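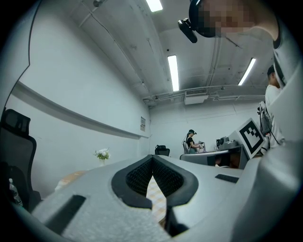
How many demonstrations do I need before the method gives a usable policy?
Plan on 300 for each task. In our own trials a set of that size left 286 demonstrations after filtering, and the policy trained on those was the first one we were willing to run without a hand on the stop button. Smaller sets can be used to check the pipeline.

Section 4: Recording and checking hand-held demonstrations

This section covers recording with the Flutar hand-held gripper and preparing the recordings for training in Trandis. It assumes the gripper firmware has been updated (Section 2) and the marker board has been measured (Section 3). If you are working from the May release of this guide, note that the order of steps 4 and 5 has changed.

4.1 Before you start

1. Charge the gripper and any head-mounted cameras fully. A recording that stops on low battery is not saved.
2. Set the marker board where the gripper camera will see it at the start and finish of every demonstration. It can be tilted. It must not move during a session.
3. Turn on all the room lights you intend to use and leave them on. Close blinds if direct sun reaches the work surface.
4. Wipe the gripper camera lens with a dry cloth.
5. Open Trandis, choose New Session and enter the task name. Use the same spelling every time, or the program will treat the sessions as separate tasks.

Note: Task names are case sensitive.

Caution: Keep the robot arm powered down while people are demonstrating within its reach. The software stop in Trandis does not replace the isolator switch.

4.2 Calibrating the session

6. Hold the gripper still with the marker board in view and press Calibrate. Wait for the tone.
7. Move the gripper slowly through the whole working area, including the highest and lowest points you expect to reach. Bring it back to the board.
8. Open and close the jaws fully three times.
9. Read the drift value on the Session page. If it is shown in red, repeat steps 6 and 7.

If the drift value stays red after a third attempt, check that the board is flat and its printed pattern is not creased. Glossy lamination is a common cause. We now print on matt stock only.

4.3 Recording

10. Place the objects in their start positions. Vary the positions between demonstrations, but keep them inside the area covered in step 7.
11. Press Record and pause until the light is steady.
12. Carry out the task at an even speed. Try not to rotate the wrist faster than you would when pouring a glass of water.
13. Return to the board and press Record again to finish.
14. If you dropped something or changed your mind partway, press Discard. Do not try to rescue the demonstration.

People walking through the background do not need to be kept out, and some background movement did no harm in our results. Hands reaching into the work area from the side are a different matter and those recordings should be discarded.

Note: When more than one person is recording at the same time, give each gripper its own session. Trandis cannot separate them afterwards.

4.4 Filtering with Droseck

15. Close the session and wait for the upload bar to clear.
16. Run the Droseck filter at its default settings. It rejects recordings with lost tracking, a missing jaw signal or no view of the board at either end.
17. Open the rejected list and watch at least a few entries. If most have the same fault, fix it before recording again.
18. Export the accepted set.

Do not loosen the tracking threshold to keep more recordings. We tried this on the cup-stacking task by adding back 31 rejected demonstrations from an earlier collection, and the arm began to stop short of the cup on the left side of the table. Removing them and retraining cleared the fault.

4.5 What to expect from training

The default schedule is 470 epochs. Validation error usually flattens well before the end, but grasp timing keeps improving after that point and we recommend letting the run finish.

A policy trained this way carries over to an arm fitted with the same jaws and camera mount. It does not carry over to a different jaw shape. The Doãn arm needs the adaptor plate described in Appendix B, fitted with the cable exit facing the base.

Caution: Run the first trial of any new policy at reduced speed, with the work area clear and one person standing at the isolator.

Note: Worn jaw pads change how far the gripper closes on an object. Replace the pads on the hand-held gripper and the arm together, then repeat the calibration in 4.2.

Section last revised Mon 23 December.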